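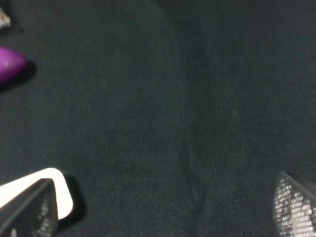 트루미바리 로봇 연구동 견학 보고서
작성일: 2023년 1월 8일

솔직히 가기 전에는 조금 걱정했어요. 저는 기계 쪽은 거의 모르고, 우리 조에서도 발표 자료 담당이었거든요. 그런데 다녀오고 나니 제일 할 말이 많은 사람이 저더라고요!

버스에서 내려서 정문을 못 찾아 한참 헤맸고(지도 앱이 자꾸 뒷문으로 안내함), 그래도 시작 전에는 겨우 도착했습니다. 이날 공개 행사에 온 사람이 190명 넘게 있었다고 해요. 안내는 레다 나스르 연구원님이 맡아 주셨고, 우리 조는 201호 실습실부터 들어갔어요.

201호에서는 집게손이 달린 로봇 팔로 작은 물건을 집는 시연을 했습니다. 작업대에는 어두운 색 천이 깔려 있었고, 손목에 달린 소형 카메라 화면을 옆 모니터로 같이 볼 수 있었어요. 저는 이 화면이 제일 재미있었어요. 멀리서 볼 때는 그냥 팔이 움직이는구나 싶었는데, 손목 쪽에서 보니까 양쪽 손가락이 엄청 크게 보이고 물건은 화면 왼쪽 끝에 살짝 걸려 있는 거예요. 보라색 물건도 둥근 끝부분만 보였고요. 내가 조종한다면 여기서 어느 쪽으로 얼마나 가야 하지? 하고 저도 모르게 고개를 왼쪽으로 기울였습니다.

손가락 안쪽이 매끈하지 않고 격자처럼 오돌토돌한 것도 눈에 들어왔어요. 질문했더니 물건이 미끄러지는 걸 줄이려고 그런 면을 쓴다고 하셨어요. 우리 조가 만든 집게는 안쪽에 고무줄만 감았는데, 돌아가면 바꿔 보자고 바로 메모했습니다.

그다음은 조종 체험! 한 사람당 5분씩이었고, 저는 두 번 집어서 두 번 다 떨어뜨렸어요. 같은 조 추티마 짜이몽콘은 처음인데도 한 번에 성공해서 다들 박수를 쳤고요(조금 부러웠음). 추티마 말로는 손가락 말고 그림자를 보면서 내려갔대요. 손가락이 천에 가까워질수록 그림자도 바짝 붙으니까 높이를 짐작하기 쉬웠다고 합니다.

아쉬운 점은 질문 시간이 짧았다는 거예요. 카메라가 하나일 때 거리를 어떻게 재는지 더 묻고 싶었는데 다음 조가 들어와서 못 물어봤습니다. 6월에 또 공개 행사가 있다고 해서 그때 다시 신청하려고 해요. 우리 조 집게는 다음 모임에서 안쪽 면부터 새로 만들어 보고, 결과는 최종 보고서에 붙이겠습니다.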